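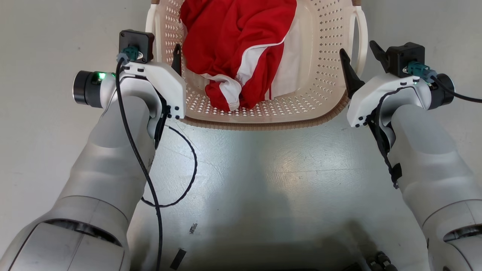 A red and white garment in a plastic laundry basket. Sports kit makes up a large part of what many families wash each week.

The basket on the floor

Oskari Ruotsalainen washes football shirts in a room that used to be a bicycle shed. It stands behind the clubhouse at Vasley, a small town with one bakery, two pubs and five junior teams. The shed has a drain in the floor and a sink deep enough to stand a bucket in. Two washing machines run along the back wall, and opposite them is a rack of baskets, each with the name of a team on a strip of tape.

He took the job on in October four years ago, when the club moved from letting families wash the kit at home to doing it all in one place. The old way cost nothing, but shirts went missing. Some came back pink, and one goalkeeper's top came back small enough for a teddy bear. The club now owns 300 shirts, counting training tops, and Ruotsalainen knows most of them by their faults.

I went to see him because I wanted to write about laundry baskets. I had bought three in two years and disliked all of them. The first was wicker and caught on everything knitted. The second was a cloth bag on a folding stand, which fell over whenever it was less than half full. The third had a lid, and under the lid things began to smell.

"Lids are for people who want to forget about it," Ruotsalainen said. He has strong views on the subject and gave me most of them before the kettle had boiled.

His first rule is that a basket needs holes, and needs them in the bottom as well as the sides. A shirt that comes off a player after a match is damp through. Put it in a closed tub on a Saturday night and by Monday it will have the sour smell that no amount of powder quite shifts. With holes all round, air gets at the cloth even when it is in a heap. He doesn't mind what shape they are. The ones he uses have round holes, his sister's at home has slots, and plenty of the plain ones sold in hardware shops have a pattern of small diamonds.

His second rule concerns handles. He wants one at each end, part of the rim, with a curve to them so that the fingers go right round. Cut-out slots are cheaper to make but they dig in. A basket of dry shirts weighs very little, but wet ones are another matter, and he carries them across the yard to the line several times a week.

The third rule is about size. Most people, he thinks, buy too big. A large basket invites you to fill it, and a full one holds more than a household machine will wash in one go. So half the load stays behind, at the bottom, and stays there next time as well. He likes a basket that holds one wash and no more. When it is full, it is time to put the machine on.

After that we talked about shirts.

Red and white is the colour pairing he likes least. Vasley play in green, which is easy, but they were given a set of red and white kit when a neighbouring club, Aguiar, folded, and the under-twelves still wear it as their second strip. Red dye moves. Modern polyester holds its colour far better than the cotton shirts he played in himself, but a new red shirt can still leave a blush on its own white panels if it is left wet and crumpled against itself. He washes that set alone, at 30 degrees, inside out, and takes it out the minute the drum stops.

Being inside out matters for the trim too. Piping, badges and printed numbers all suffer from rubbing against the drum. He showed me two shirts of the same age, one which had always been turned and one which plainly hadn't. The number on the second had cracked like old paint.

He does not use fabric softener on any of it. Softener leaves a coating, and sports cloth is made to draw sweat away from the skin, so the coating gets in the way of the one thing the shirt is supposed to do. A small cup of white vinegar goes in the drawer if a set has begun to smell. For mud he waits. Wet mud rubbed with a cloth goes deeper in, whereas dry mud can be knocked off outside with the back of a brush, and what is left usually comes out in a cold soak.

Nothing goes in the tumble dryer, although the club has one. It was a gift from Daneck, the builders' merchant on the ring road, and it is used for towels. Shirts go on the line, hung from the hem, with the pegs at the side seams where the marks won't show. In winter they hang on a rail in the shed with the door propped open.

I asked him what it cost to run. The machines were bought second-hand, and the club puts aside 2,000 pounds a year for water, power, powder and repairs. Families pay 70 pounds a season towards kit, part of which goes into the same pot. He thinks they get a fair deal. The set that came from Aguiar has been through the wash 100 times by his reckoning, and is still worn most weekends.

Before I left he told me which basket to buy. It should be plastic, with straight sides and a ridge along the rim so that it keeps its shape when lifted full. Pale colours are better in his view, as you can see when they need a wipe. He rinses his own in the sink once a month with washing-up liquid and stands them upside down in the yard. I had never washed a laundry basket in my life and said so. He looked at me for a while and then poured the tea.

I bought mine the following week from Pletetti, the household shop near the station, where they were stacked by the door. It lives on the bathroom floor, without a lid. It holds one wash. My son's football top goes in it on Saturday afternoon, and I have started turning it inside out first, though the socks still go in rolled up in a ball, and I find them that way when I empty the machine.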